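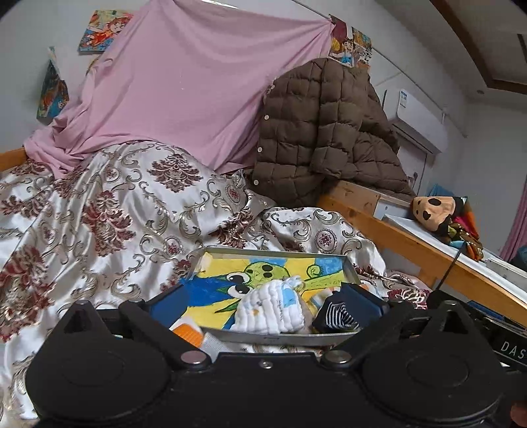

Search this journal Advanced search Go

4.2 The bed as a daytime surface

Most work on bedrooms is about sleep. Noise, light, mattress firmness, who sleeps where. The daytime bed gets a line or two, usually under "clutter." Our diaries say it deserves more. In the 21 homes that finished the June diary, the bed was the second most used flat surface between breakfast and dinner, behind the kitchen counter and well ahead of any desk. Of the 827 entries coded as "task on a surface," a large share named the bed, and that held in homes with plenty of table space too. We didn't expect the last part. Kramer's earlier pilot in Pandley had put it all down to small apartments.

What people do there: fold, sort, pack, wrap gifts, lay out papers for taxes, sew on buttons. Eat, less than we thought. Folding is the big one by far. Several people said the bed is the right height for it, others said the opposite and complained about their backs, then kept folding there anyway. One woman in the Lenz group wrote "I have a table for this. It has the mail on it." Tables fill up and stay full. A bed has to be cleared by night, so whatever is on it gets finished or gets moved. Hollmann calls this the bedtime deadline and we keep her term below.

The deadline works unevenly. In homes with a spare bed there is no deadline, and the spare bed behaves like a table, i.e. piles. Two-bed homes should realy be treated as a separate case. We didn't have enough of them to do so (see 4.5).

Covers matter more than size. The bedspread or quilt came up unprompted in interviews, mostly as a problem. Smooth covers let things slide. Folded shirts creep toward the dip in the middle where someone has been sitting, small items end up in the creases, and trays and boxes don't sit level on a soft mattress with the cover bunched behind them. Quilted cotton was the favorite for folding. Satin was liked for looks and for guests and disliked for nearly everything else. On the plus side, dark things show up well against a pale cover, which people doing socks or mending brought up more than once.

Figure 3. White satin bedspread with a dark piece of cloth.

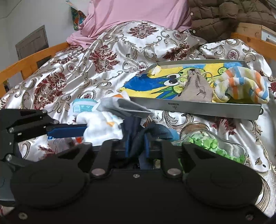 Covers also get protected. Böttcher noted in her field notes how often a towel or old sheet goes down first. Never for folding, nearly always for packing (suitcase wheels) and for anything with ink or glue. Trays do the same job: a border that stops small things from wandering, and one lift clears the bed at night. Of the people asked directly, 23 used a tray or box lid on the bed at least once a week. Some had bought one for it, most had taken it from the kitchen and not given it back. Prorkness homes more than Lenz homes here, no good explanation for that, maybe just the larger kitchens.

Who does the work. Here the diaries and the interviews part ways. In the interviews couples described bed tasks as shared. In the diaries one person logs most of the folding and the other logs most of the packing, and packing is rare. Mühlbauer reads this as plain over-reporting. Cârstea thinks the other partner did fold but didn't consider it a task worth writing down, and points to the diary form, which listed "chores" as the heading. Both readings fit what we have. The form should be changed before the next round in any case.

Timing is simpler. Late afternoon on work days, all over the place otherwise. Almost nothing before noon in homes where someone sleeps during the day for shift work, as you'd guess. In those homes the couch takes over, and the couch is a worse surface on every measure people gave us: too low, too narrow, in the way of the TV.

A note on coding. "Sat on bed while doing X" and "did X on bed" were seperate codes at first and merged later after the coders kept disagreeing. Phone and laptop use left out throughout, it would have swamped everything else. The Sodent supplement has the full code list and the old one for comparison.

Last updated September 21, 2018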